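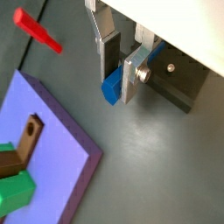
Au départ, il y avait un carton de pièces dépareillées. Yvonne Hebden l'a posé sur son établi en juillet, l'a vidé et a commencé à trier. Des chevilles rouges, des barres bleues, des blocs verts, des plaques brunes. Elle voulait en tirer un jeu d'assemblage, un vrai, avec un socle, des logements et un ordre de montage.

Le jeu s'appelle Rira. Il est édité par Wirnen, une petite maison installée à Edinville, qui en prépare une première série de 500 boîtes. Comptez 6 étapes pour le montage complet, du socle nu à la dernière cheville. Les règles tiennent sur une feuille pliée en deux.

Le choix des couleurs a pris du temps. « Une couleur par fonction, sinon les gens cherchent », explique Alcides Giraldo, chargé du dessin des pièces. Les chevilles rouges ont été redessinées deux fois. Dans la première version, elles étaient trop longues et basculaient dès qu'on touchait la table. Le bleu, lui, n'a jamais été discuté.

Le rangement compte autant que le montage. Chez Wirnen, on conseille de trier les pièces dans un bac à bords hauts et de ne sortir que celles dont on a besoin.

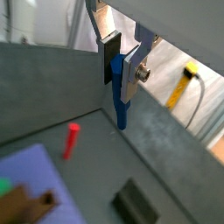 Les joueurs pressés versent tout sur la table et perdent dix minutes à fouiller. Les autres prennent une pièce, la placent, prennent la suivante. Imogen Crabtree, qui anime les essais avec des familles, a vu les deux méthodes dans la même soirée. La seconde va plus vite, surtout avec des enfants de 6 ans.

Reste le passage que tout le monde rate au premier essai. La plaque brune se couche dans la rainure du socle, puis le montant brun se dresse au bout, entre deux blocs verts plus bas que lui. Si l'on commence par les verts, il faut souvent recommencer. 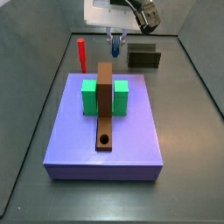 Hayley Blackburn
Rédactrice, rubrique Jeux et objets

Le socle ne bouge pas pendant le jeu, et son poids y est pour beaucoup. Darren Fairclough, le fabricant, a ajouté 150 grammes après les premiers essais. Il travaille maintenant sur une version plus petite, Dunmore, qui tiendra dans un sac. La sortie n'est pas fixée.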